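How to Write a Long Answer in Social Studies | Lilano Study Notes

Class 8 : How to Write a Long Answer in Social Studies
Updated 22/12/2021

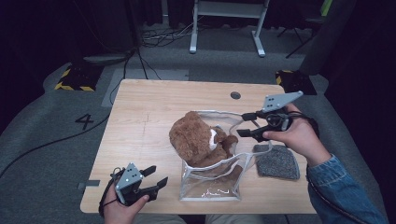 Long answers are where you get to show off what you know, and they're a lot more fun once you have a plan! Try this with any history or civics chapter.

Step 1: Read the question twice and underline the command word. "Describe" wants facts – "explain" wants causes.

Step 2: Spend two minutes on a rough list. Aim for 6 points, then put them in order of time.

Step 3: Open with one sentence that answers the question directly. No long warm-up!

Step 4: Give each point its own short paragraph, with a date, a place or a law to back it up.

Step 5: Stop at almost 300 words and read it through (I love this part, you catch so many little slips).

Now pick a question from your last chapter and give it a go. Short answers are next, and 50 words is plenty for those.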